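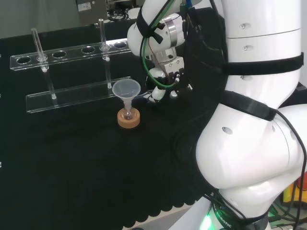 Figure 4.1 A robotic arm at a bench with a test tube rack, a funnel and a flask.

Posted 16 February 2019 by Noeline Doolan
2 comments | 4 shares
Search this book

Chapter 4
What Will It Really Cost?

My first equipment budget had one line on it. I wrote "arm," put the vendor's price next to it, and carried it down the hall to Nouhaila Lahlou, who ran purchasing at Skustness back then. She read it in a second or two and asked me what the arm was going to pick up. Tubes, I said. With what? And whose tubes?

I went back to my desk – a little red in the face – and started over. By December my one line had grown to 50, and most of them were small, dull things I use every day now: straps for the cables, a cloth for the bench, cork rings, racks, funnels, spare fingertips for the gripper. Look at Figure 4.1 again and try pricing everything on the table except the arm. I still do this with new hires and they always forget the straps!

So this chapter is about the rest of the list. We'll start with the bench itself (how deep, how steady, how close to an outlet), then move on to grippers and fingertips, then glassware, where I'll try to talk you into buying 100 plain tubes for practice before you let the arm near anything you care about. After that come service plans. I'll compare the one we signed for our Waaka line with the one we turned down from Sisier, and I'll show you the page I should have read more slowly.

Before you go on, get out a sheet of paper and write down the job you want done, in one sentence, with no product names in it. Keep it handy. We'll need it in Section 4.2, when we build the first draft of the Cidden budget.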